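Die Erbschaft der Tante Gundis

Als Nuanchan Sriwong den Brief des Notariats zum dritten Mal gelesen hatte, stand immer noch dasselbe darin. Sie hatte einen Verlag geerbt. Genauer: fünfundvierzig Prozent eines Verlags, der seinerseits aus einem Schrank, einem Telefonanschluss und 2796 unverkauften Exemplaren eines Reiseführers bestand. Der Reiseführer hieß »Skullstead für Kenner«. Skullstead war eine Insel, auf der es nach Auskunft des Vorworts einen Leuchtturm, ein Gasthaus und eine Meinungsverschiedenheit gab.

Die Tante, der sie das zu verdanken hatte, war nicht ihre Tante gewesen. Sie hatte im Haus gegenüber gewohnt und Nuanchan einmal, vor vielen Jahren, beim Ausfüllen einer Steuererklärung geholfen, wobei beide Frauen geweint hatten. Danach grüßte man sich. Offenbar hatte Gundis, die mit Nachnamen sparsam umging und den Verlag der Einfachheit halber nach sich selbst benannt hatte, das Grüßen sehr ernst genommen.

Die übrigen fünfundfünfzig Prozent gehörten einem Herrn Surachet Kaewsai. Er rief noch am selben Abend an.

»Sie wollen verkaufen«, sagte er.

»Ich habe noch gar nicht –«

»Alle wollen verkaufen. Ich auch. Seit zwölf Jahren. Kommen Sie morgen vorbei, dann wollen wir zu zweit verkaufen, das ist geselliger.«

Er wohnte im vierten Stock und empfing sie in Pantoffeln und Krawatte. Auf dem Flurboden lagen Manuskripte, auf den Manuskripten lag ein Hund namens Lallik, und über den Hund hinweg reichte ihr Kaewsai die Hand wie über einen Verhandlungstisch. Er war ein großer Mann mit der Haltung eines kleinen. In der Küche bot er ihr den besseren Stuhl an, jedenfalls behauptete er, es sei der bessere.

»Der Kaffee ist schlecht«, sagte er. »Ich sage das vorher, dann ist es Gastfreundschaft.«

Nuanchan trank einen Schluck und fand, er habe untertrieben.

Sie sah zum Fenster. Draußen war es grau, und zwar mit einer Gründlichkeit, die man in dieser Stadt nur im November hinbekam. 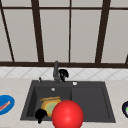

»Es gibt einen Interessenten«, sagte Kaewsai und rührte um, obwohl er weder Milch noch Zucker genommen hatte. »Eine Dame aus Lissabon. Jussara Conceição. Sie möchte sämtliche Exemplare.«

»Alle 2796?«

»Sie hat ausdrücklich nach der Restauflage gefragt. Ein schönes Wort. Man hört es selten mit Begeisterung.«

»Und was will sie damit?«

Kaewsai legte den Löffel hin. Es war ihm anzusehen, dass er diese Frage bisher für unfein gehalten hatte.

Frau Conceição, so ergab es ein längeres Telefonat, bei dem Lallik zweimal in den Hörer bellte, war auf Skullstead geboren. Sie hatte das Buch bei einer Freundin im Regal gefunden und auf Seite 7 ihre Mutter entdeckt. »Die Wirtin«, stand dort, »kocht, wie andere Leute Drohbriefe schreiben.« Frau Conceição wollte die gesamte Auflage kaufen und verbrennen. Sie sagte es sehr freundlich. Über den Preis könne man reden, über das Verbrennen nicht.

»Das ist Zensur«, sagte Kaewsai, nachdem er aufgelegt hatte.

»Das ist ein Umsatz«, sagte Nuanchan.

Er dachte darüber nach. Man hörte den Kühlschrank.

»Gundis hätte das nie erlaubt«, sagte er schließlich. »Sie hat zwei Wochen in diesem Gasthaus gewohnt. Sie war der Ansicht, der Satz sei noch geschönt.«

»Sie hat das Buch selbst geschrieben?«

»Unter Pseudonym. Yupin Srithong war ihre Lektorin und musste den Namen hergeben. Sie bekommt heute noch Post von der Insel. Keine nette.«

Nuanchan bat um die Adresse. Sie hatte das unbestimmte Gefühl, eine Verlegerin müsse in so einem Moment jemanden aufsuchen, und Yupin Srithong wohnte nur zwei Straßen weiter.

Die Lektorin erwies sich als Frau von großer Genauigkeit. Sie korrigierte Nuanchan im Treppenhaus den Konjunktiv und im Wohnzimmer den Kragen. Auf die Sache mit der Wirtin angesprochen, ging sie an eine Schublade und kam mit einer Druckfahne zurück, auf der etwas in roter Tinte stand.

»Lesen Sie.«

Nuanchan las: »Die Wirtin kocht, wie andere Leute Liebesbriefe schreiben.«

»Liebesbriefe«, wiederholte sie.

»So stand es im Manuskript. Gundis war verliebt. In die Wirtin, in die Suppe, das ließ sich nicht sauber trennen. Dann kam die Rechnung, und Gundis hat das Wort in der letzten Korrektur geändert. Ich habe abgeraten. Aus rhythmischen Gründen.«

»Wie hoch war denn die Rechnung?«

»Es ging um ein Handtuch«, sagte Yupin Srithong und schloss die Schublade.

Am nächsten Tag rief Nuanchan in Lissabon an und las beide Fassungen vor. Am anderen Ende blieb es lange still. Dann sagte Frau Conceição, ihre Mutter habe bis zuletzt von einer Deutschen gesprochen, die mit einem Handtuch abgereist sei. Immer beim Abtrocknen. Und nie so, dass man hätte sagen können, sie sei wirklich böse.

Ob es denn möglich wäre, fragte sie, das Wort zu ändern. In allen Exemplaren.

Es war möglich. Es war nur entsetzlich viel Arbeit. Kaewsai bestellte Aufkleber, auf denen »Liebesbriefe« stand, in einer Schrift, die beinahe passte, und seither saßen sie abends in seiner Küche und klebten. Er klebte schief und redete dabei, Nuanchan klebte gerade und schwieg. Vom Verkaufen sprach er nur noch selten, meistens vor dem Essen.

Den Kaffee brachte sie inzwischen selbst mit. Im Schrank des Verlags, ganz unten, hatte sie beim Ausräumen ein Handtuch gefunden, weiß, mit einem gestickten Leuchtturm in der Ecke. Sie hatte es gewaschen und gebügelt und wusste nicht recht, wie man so etwas nach Lissabon schickt. Als Büchersendung jedenfalls nicht, da war sich der Mann am Schalter sicher.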